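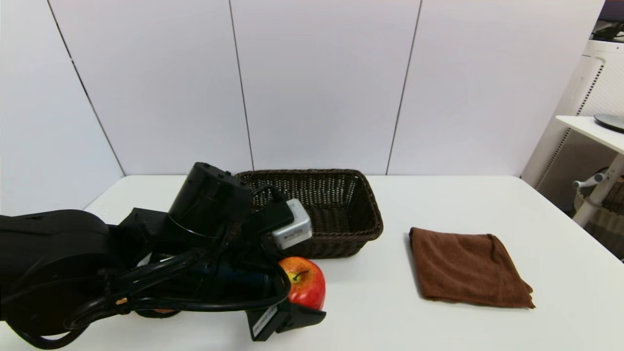 Apple and basket task, head view, arm at the fruit.

Clollavier house rules (README)

Last edited September 10, 2026

Hello! If you've just pulled the Clollavier recordings, or you're about to add some of your own, please read this first. I wrote most of it in March after spending a miserable fortnight re-checking episodes that could have been fine, and I've been tinkering with it ever since.

The task is dull on purpose: pick up the apple, put it in the basket, let go, back off. I like it because you can see straight away when somebody has been sloppy (usually me).

Before you record

Wipe the table. Then put out only what's on the task card, and check both views on the monitor before you touch the controls. The head view has to show the fruit and the basket together. Cables are allowed to show, but they mustn't hang over the workspace so low that they drag things about. I've lost whole batches to a cable nudging a towel.

Arm speed stays capped at 25 per cent for anyone with fewer than 40 accepted episodes. After that you can ask for more, and I'll probably say yes, but do ask! The stop button sits within reach of your free hand at all times, and hands stay out of the workspace while the motors are live. Even for a second. Even if the apple is rolling off.

During the grasp

Come in slowly and line up on the stem if there is one showing. I used to insist that both fingers touch at the same moment, and I've given up on that, it made people fiddle for ages.
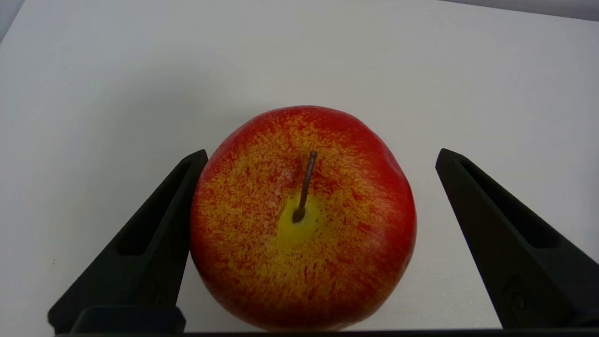 One finger can get there well before the other and that's fine by me, so long as you keep closing gently and don't shove the fruit along the table to even things up. If it does slide, carry on and tag the episode "slid". Please don't delete it. Slips and misses are useful, and a folder with nothing but perfect grasps makes me suspicious.

Stop and start again if you lose either view, or if you've been trying the same grasp for more than 14 seconds.

Afterwards

Name the folder with the task and the run number, nothing else. No initials, no jokes (I know, sorry). Fill in the notes file while you still remember what happened. We take a break every 5 episodes, partly for the motors and mostly for us.

Each batch then goes through Bevero, our checking script, which looks for dropped frames and clocks that have drifted apart. A batch it rejects goes in "hold", and please leave it there until I've had a look.

Known gaps

- Lighting is soft and even throughout, so don't expect a policy trained on this to cope with a sunny kitchen.
- Tags in the Ostapchuk batch use the old spelling, "slipped". Treat it as the same thing.
- The Udosine batch has no notes files at all. Still trying to fix that one.

Spotted a mistake? Open an issue and give me the folder name.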